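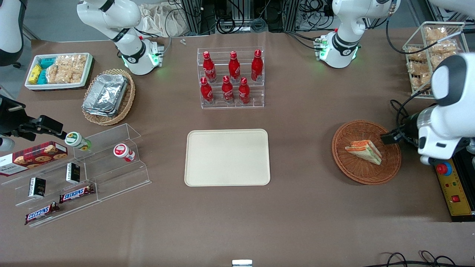 A sandwich wedge in a round wicker basket, with snacks and drinks on the table.

Skorkero: a word list for lunch
Version 2, released October 19, 2021

Skorkero is a collection of American English names for sandwiches, tagged by region and by decade. It has 1,126 entries, and we love every one of them! If you have ever argued over hoagie, grinder, hero or sub, this file was made for you.

What's inside

entries.csv holds one name per row, with columns for term, plural, region, first_decade, filling and notes. The filling column is free text and wonderfully messy. People who write down recipes do not agree on what a club is, and we kept their wording as we found it.

variants.csv links spellings that belong together (po'boy, po-boy, poor boy). A term can link to more than one parent, so please don't assume a tree.

Where the words came from

Most rows come from 600 community cookbooks and diner menus typed up by the Nirton reading group. The rest came in through the Hesunus mail-in survey, which ran through February and brought in nearly 49 names we had never seen in print. Those rows say "survey" in the notes column, and they are a joy to read.

Getting started

Both files are UTF-8 with a header row. Open them in any spreadsheet, or load them with whatever you like to use. Blank cells mean unknown. A dash means we looked and the source gave nothing.

Known gaps

The Mountain West is thin, and so is anything before the 1920s. Region tags follow where a menu was printed, so a New Orleans style place in Ohio shows up under Ohio. Breakfast sandwiches only went in with this version, and their decades still need checking.

Adding a name

Send one row per name with a source we can look up. Family words are welcome too, just mark them "home" in the notes!

License

CC BY 4.0. Please credit the Mayrhofer Food Words Project.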